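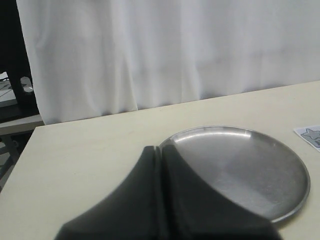
**Budgeting for a first tabletop arm: what am I forgetting?**

Hello all! We're a small kitchenware shop and I've been given 2000 dollars to get us started with a little robot arm for sorting dishes (light ones, mostly metal plates). Tosum has one that would eat up nearly the whole amount, and Lelex rents by the month. I'd love to hear from anyone who has been down this road, before I sign something I regret.

*Rochelle Tautahi*

**Konrad Lis**

Hi Rochelle, and welcome! Please don't spend it all on the arm. I did that in November and then had to go begging for spare fingers, a decent table clamp and a second power supply. I'd hold back 27 percent for those bits and pieces, and ask for the shipping cost in writing, too.

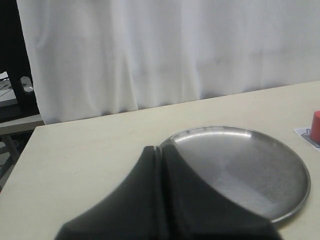 Should I rent before buying?

Rent for a month if you can, with your own plates, and see how much you really use it.

**siddiqui_5**

get the Trosis one, ours is fine. 10 percent off if you email them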